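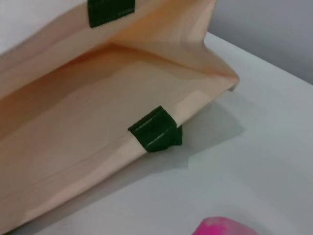

Group day tour with a craft theme -- book through an operator or put it together ourselves?

Posted by weftandwarp

Our weaving and quilting group has 20 members and we'd like to do a day trip in April. We want to visit a working pottery or a textile mill in the morning, have lunch somewhere we can all sit together, and then go to one more place in the afternoon. Everybody would meet at the library parking lot and we would be home by dinner time.

I have a price from a tour company called Grondow. They want 700 dollars for the coach and driver for the day, and then admissions and lunch are charged on top per person. They also have a set craft tour where everything is included, but it goes to a glass studio and a candle shop and most of us are not very interested in candles.

My questions are whether the set tours can be changed, and whether it is much work to hire a coach and call the places directly. I have never organized one of these. Two of our members use walkers and can manage a few steps but not a full flight of stairs. I need to tell the group something by 25th September so we can start taking deposits.

We are starting from Bustos and don't want more than two hours on the road each way, less if we can.

Florante Villanueva

I ran day trips for a garden club for several years and now do the same for a local history group, so I have done it both ways.

Set tours can usually be changed if you are filling the coach yourselves. The published tour is for people who buy seats one at a time. Once you are a private group, the operator mostly cares about the mileage and how many hours the driver is on duty. Call them, don't use the web form, and ask for whoever handles private groups. Tell them you want the same day with the candle shop taken out and a mill put in. The worst they can do is give you a higher price.

If you do it yourselves, the coach is the easy part. The stops take more work. Small potteries and mills often don't have a set group program. Some will only take ten or twelve people in the workshop at a time, so with your number you would need to split in half and have something for the other half to do. A shop or a small museum next door is fine for this. Ask each place:

How many people can be in the workroom at once
Whether anyone will be working that day (I once took a group to a forge and the smith was at a fair)
Where the coach can park, and whether it can drop people at the door first
How many restrooms there are
Whether there are stairs, and whether there is another way around them
When they need the final headcount
What they charge if you cancel

Old mill buildings are the ones to be careful with for your two members. The looms are often on an upper floor and the elevator may be for freight only. Get a clear yes or no on this before you pay anything. Also tell the coach company about the walkers. Most coaches have several high steps at the door, and a vehicle with a lift has to be requested well ahead and may cost more.

For lunch, send your orders in the week before. Twenty people ordering from a menu takes an hour and a half, and you will be late for the afternoon.

On the price, find out what the 700 dollars covers. Driver tip, parking and tolls may or may not be in it. Divided by 20 it is 35 dollars a head, and you still have two admissions and a meal to add. If five people drop out, the coach costs the same. I take a deposit that isn't refundable unless the seat is filled from a waiting list, and I put that in writing when I collect it.

Two hours each way is too long for two stops and a sit-down lunch, in my opinion. I try to keep the first leg to an hour and a quarter and plan a restroom stop if it is going to be any longer.

millie_r

We went with Zadus for a quilt show trip and they were good. Driver was on time and helped with bags. I don't know if they go out of Bustos though, you would have to ask.

Bring a cooler with water. Also if there is a shop at the pottery, allow at least 45 minutes or people will complain. Ours did.

kiln_shelf

I work at a pottery that takes groups, so this is from the other side of the counter.

April is a good month to ask for. School groups get heavier for us in May. We like to hear from people at least three months ahead, and we can usually give a demonstration on the wheel if we know the time. We can't hold it if the coach is forty minutes late, as there may be another group behind you. Please have one person's cell phone number on the booking and make sure that person is on the coach.

If your members want to try the wheel themselves, say so early. It is a separate charge at most places, it takes much longer than watching, and the pots have to be fired afterward. Someone has to come back for them or pay for shipping. For a day with two stops I would stick to the demonstration.

I disagree a little with the first reply about calling. A lot of small workshops don't pick up the phone while they are working. Send an email with your date, a second choice of date, and your numbers, then call if you haven't heard in a week.

weftandwarp

Thank you all. I called Grondow and they will swap the candle shop, but they want to choose the mill, and they are checking about the stairs. I've asked Zadus for a price too. We also have a member whose cousin works at Kutside and she is going to ask whether they take groups. The longer drive is off the list now.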